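How to respond to the consultation on student maintenance grants

Fenden District Council: guidance for residents. Issued Wed 2 May
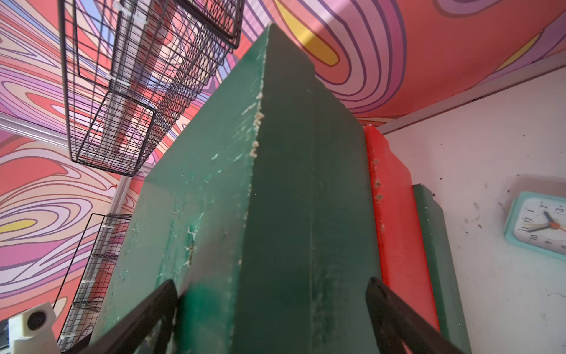
One resident wrote after the last consultation that the form had taken her a whole evening, and that she had given up at the section on household income without knowing whether her earlier answers would count. They would have counted. Incomplete responses are accepted, and the guidance below has been rewritten with that letter in mind.

What the consultation covers

The Council proposes to change the way it awards maintenance grants to students from the district who attend college or university elsewhere. At present a flat sum is paid to every eligible applicant. Under the proposal the sum would vary with household income, and the upper limit would rise. Tuition fees are set nationally and cannot be altered by this process. Comments on fees will be recorded but will not be analysed.

Who may respond

Any person aged 14 or over who lives, works or studies in the district may respond. Schools, employers and local groups may send one response each, in addition to those made by their members as individuals.

Before you begin

Read the summary paper, which runs to 13 pages. The full paper contains the costings and is needed only for Part C. Both are available at the Hovosance Road offices and at branch libraries. Large-print copies may be requested at any desk.

Completing the form

Step 1. Fill in Part A with your name and postcode. Responses without a postcode are read but are left out of the results by ward.

Step 2. In Part B, state whether you support the proposal, oppose it or have no settled view. Choose one answer only. If you support one element and oppose another, mark "no settled view" and give your reasons in the space provided.

Step 3. Part C asks about the three income bands. Say whether each threshold is too high, too low or about right. You do not have to disclose your own income at any point.

Step 4. Part D is for general comments. Please refer to paragraph numbers in the paper where you can. Additional sheets may be attached, up to a limit of five, and each should carry your postcode in the top corner.

Step 5. Sign and date the form. Unsigned forms from organisations will be returned.

Sending your response

Completed forms may be handed in at Hovosance Road or at the Drasotora Centre during opening hours, or posted to the Education Policy Section at the Hovosance Road address. Forms left at polling stations cannot be accepted. If you wish to change a response, submit a new form marked "replacement" and the earlier one will be withdrawn.

What happens next

Officers will prepare a report for the full Council meeting in November. Comments may be quoted in the report without names. Organisations will be listed in an appendix unless they ask to be left out. Residents who wish to speak at the meeting must register separately, using the form for public speakers.

Students living in the Raju ward, where a separate hardship fund is in operation, should also read Annex 2 before completing Part C.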